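Ticket: Floor pickup unit, back room
Site: Plarneck, returns and repack
Opened by: Ngọc Đoàn, shift lead
Status: Open
Priority: Normal (I asked for High)

Entry 1
The vendor's weekly sheet says the robot saved us 90 minutes of labor last week. I'd like to know whose. My people are still bending down for scraps, and now they also fill out a form each time they do it. Please explain how the 90 is worked out before anyone uses it to plan the June schedule.

Entry 2, reply from Leltidia support
Thanks for reaching out. The figure is based on completed pick cycles multiplied by average handling time. Could you confirm the arm was homed at the start of each shift and that the floor was clear of cables?

Entry 3
Homed every shift, it's on the checklist. As for the cables, we were told at install that the unit would work in the room as it is. If we have to tidy up for it first, that is work, and I want it counted. Also, a "completed cycle" seems to mean the fingers closed. It doesn't mean they closed on anything. I watched 20 cycles on Thursday and wrote down 5 where something ended up in a bin. Your log has all 20 as complete.

Entry 4, reply from Leltidia support
Understood. Please attach views from the wrist camera so we can check the approach height and the area under the gripper.

Entry 5
Attached, both from the wrist camera.
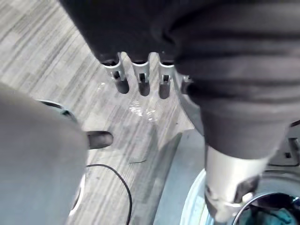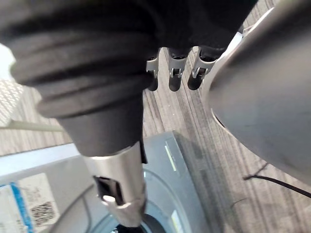 Entry 6
While you look at those, some things from the crew, since your survey had no box for them.

Two people have asked me if their hours are going to be cut. I said I didn't know, and I still don't. The slide deck from Lenier said staff would be "freed up for higher value tasks." So far the higher value task is standing next to the robot with a hand near the stop button.

Clear film is the worst of it. It slides around, it weighs nothing, and it is most of what we drop in here. The demo used cardboard and foam blocks. I said so at the demo.

Entry 7, reply from Leltidia support
We have lowered the closing height and added a grip check, so a cycle will only count if the fingers register resistance. Please restart the unit and run it for one full shift. We are passing your staffing comments to your account manager.

Entry 8
Restarted. Ran the shift. The completed count dropped a lot, which I take to mean the new number is closer to the truth. It also stopped more often, and every stop needs a person to walk over and clear it. Please add those minutes to the sheet as a minus.

I don't want a call with the account manager about staffing. I want it in writing, from Mạc or whoever signs for this on our side, that the hours stay where they are until the trial is finished.

Entry 9, reply from Leltidia support
Can we mark this ticket as resolved?

Entry 10
No. Leave it open until the sheet is corrected for last week too.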